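Ruvley programs two-arm robots to do household laundry: picking clothes out of a basket, loading a front-loading washer, and taking the clothes back out. We don't build the arms or the washers. We write the software that moves one in front of the other, and we test it in rooms set up like an ordinary laundry area.

## Who we are

The company began as a small part of Brernen, which makes controls for warehouse sorting lines. We became a separate company when it was clear that clothes needed a different kind of work than boxes did. A box keeps its shape. A sleeve can end up under a shirt, inside a pant leg, or wrapped around a gripper.

Most of our staff are software people. The rest run the test rooms, keep the arms in working order, and write up what happens on each run. Every engineer spends part of the week in a test room, including the ones who would prefer not to.

## What went wrong in February

People who are thinking of working with us often ask about the February fault, so we keep an account of it on this page.

We were running a long test of our loading program, Gular. The plan was 1,000 loading cycles without a person stepping in. On cycle 983 the left arm pushed a garment past the door gasket and opened its gripper to let go. The cloth stayed caught on the gripper. The program had already marked the item as loaded, so the arm pulled back at normal speed with the garment still attached.

The cloth went tight between the gripper and the drum. The arm's force limit should have stopped it at once. It did stop the left arm, but the right arm had its own limit and its own stop, and it kept going. It reached in for the next item and struck the left arm at the wrist. The operator pressed the emergency stop and both arms halted.

No one was hurt. Two gripper brackets were cracked, the door gasket was torn, and a camera cable was pulled out of its connector. The operator was outside the marked area, where the rules said to be. The same rules would have let that person step in to clear a stuck item once one arm had stopped. With the other arm still moving, that could have been a serious injury.

## What we found

There were 2 causes, and we list them separately in our records:

- The program treated an open gripper as an empty gripper. It never checked that the cloth had come free.
- Each arm stopped alone. A fault on one side was logged, but it wasn't sent to the other side in time to matter.

We also found that operators had seen cloth hang on a gripper on earlier runs and had shaken it loose by hand during breaks. Those cases weren't written down, as they hadn't ended a test. Our report form had no place for them. That was a management mistake, and we don't count it against the operators.

## What we changed

Any stop on either arm now stops both. This is done in the wiring, so a software update can't turn it off. After each release the arm moves back a short distance at low speed and checks for pull before it does anything else. If it feels pull, it holds still and calls for a person. 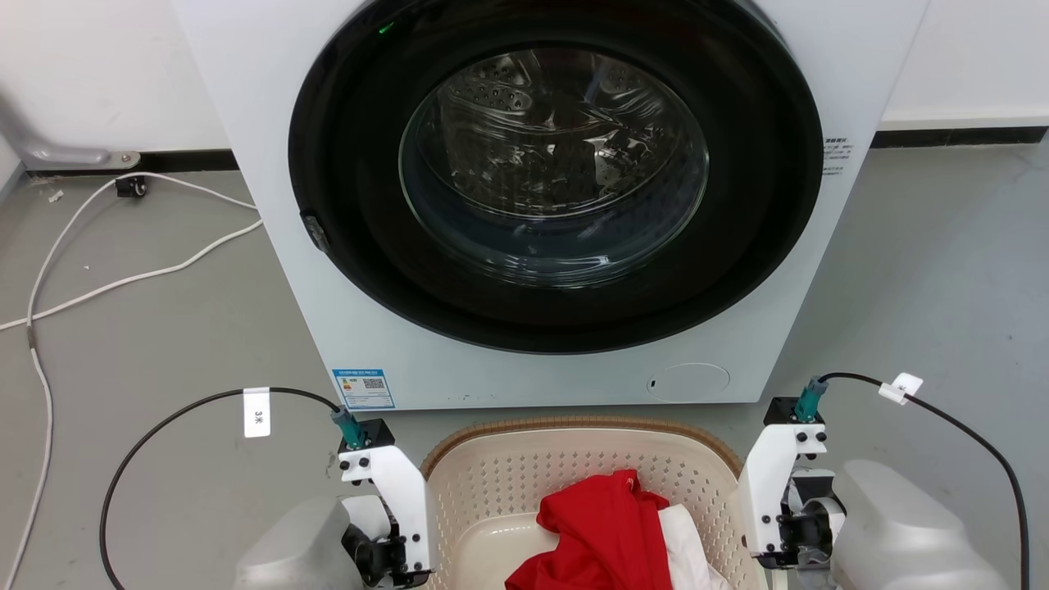 The slow check makes every load take longer, and we have left it that way. Customers have asked whether it can be switched off once the system has a good record. It can't.

Operators now log every snag, including the ones that clear by themselves. No one enters the marked area until both arms show as stopped and the power to them is locked off. Cable routing is checked before each run, and a damaged gripper part is replaced, never glued.

We asked Ogura, an outside safety testing firm, to review the new stop circuit and try to make it fail. They found a case where the restart button could be pressed before the lockout was complete. We fixed that and had them test it again. The second review was finished on August 12, 2020, and we went back to unattended runs after that.

## Working with us

We take on a small number of home and apartment laundry projects at a time. Before any agreement is signed, we send the full fault report along with both Ogura reviews. Visitors are welcome to watch a run from behind the line. Closed shoes are required, and loose scarves and lanyards stay at the front desk.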